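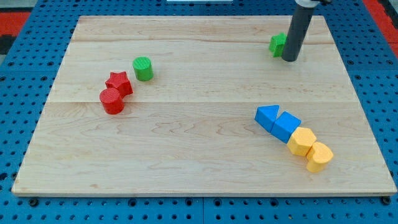
Seija Hämäläinen
Crossword constructor, puzzle editor at the Edine Weekly

1/ My April puzzle ran this morning and the mail has started, so let's talk about how a crossword gets made, and why your letter about 17-Across is number 504 in a folder I keep.

2/ I start with the long answers. Four of them, usually, that share some joke I thought was hilarious in the shower. By the time they fit a grid, it's down to a mild smile and I've lost a whole evening to a Q.

3/ Then the black squares. They have to be symmetrical. Why? Tradition. Who checks? A man in Ohio, and he checks every single one.

4/ Filling the corners is where your principles go. I swore in my twenties I'd never use ERNE. I have since used ERNE, ESNE and, one bad winter, both in the same corner.

5/ My word list has 3,512 entries I've personally marked "only if desperate." I know most of them by heart now, which should tell you how the job is going.

6/ Clues take longest. There are maybe three decent ways to clue OREO and all of them were used before I was born. Agata Bellini, who tests my puzzles, writes "again?" next to it and nothing else.

7/ Agata solves in pen. She finished this one over a bowl of soup and sent it back with a noodle on 40-Down. I took that as a pass.

8/ About 17-Across. Yes, "Small hours?" for NAPTIME is a stretch. The question mark is there to say so. That's the whole purpose of the question mark. Please stop mailing me dictionaries.

9/ To the reader who says it was too easy: thank you. To the reader who says it was impossible: also thank you. You two share a zip code and should get coffee.

10/ The fee is $200, same as when I started. I've spent more than that on erasers, and one very nice lamp.

11/ Next month's theme is rivers. I have the Volga crossing the Tiber at a perfectly good G, oh wait, the Tiber doesn't have a G. Back in a bit.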